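Cahier d'atelier, rangement du poste 2
18 juin 2018

Ce site utilise des cookies pour mesurer l'audience. En poursuivant votre navigation, vous acceptez leur utilisation. Accepter / Paramétrer

Repris le tri là où il en était resté en janvier. Objectif de la séance : dégager le plateau noir et fixer une place aux textiles, aux bois et aux petites pièces. Durée presque 40 minutes, pesées comprises.

Bacs. Le bleu reste à gauche du passage, le plateau blanc à coins arrondis à côté. Ne pas les empiler : le bord du bleu est trop haut, le blanc bascule dès qu'on le charge d'un côté. Charge testée dans le blanc, 500 g répartis, pas de déformation notable. Au centre seul, 300 g, le fond fléchit un peu. À refaire avec le modèle Clondier quand il sera livré.

Textiles. Pliage en trois puis en deux, côté long vers l'opérateur. Les pièces jaunes se repèrent bien sur fond noir, les grises beaucoup moins. Bord pendant toléré en cours de tri, pas en fin de séance. Ajouter une ligne à la fiche Skirilau, qui ne dit rien des pièces laissées en vrac.

Bois. Les planches longues se posent contre la barre avant, étiquette visible. Essayé en travers du plateau : gêne le pliage, abandonné. Les chutes de moins de 35 cm partent dans la caisse Ionescu, sous l'évier.

Étagère basse. Réservée aux objets ronds ou qui roulent. Prévoir une butée, le tube seul ne suffit pas pour les petits diamètres. Mousse adhésive à commander chez Stadetholm, une longueur.

État du poste avant le deuxième passage : planche à sa place le long du rail, tissu jaune encore en boule à droite, débordant devant, les deux petites manettes blanches juste à côté.

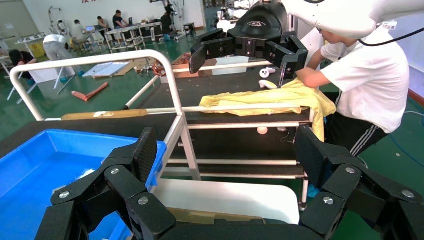
Despina Georgiev demande que les manettes aient un emplacement fixe, de préférence hors de la zone de pliage, et trouve que la règle du bord pendant est trop souple : elle voudrait que tout tissu soit ramené sur le plateau avant de toucher au reste. D'accord pour les manettes. Pour le tissu, essayer les deux ordres et noter les durées.

Reste à faire : butée, étiquettes des bacs, ligne sur la fiche Skirilau.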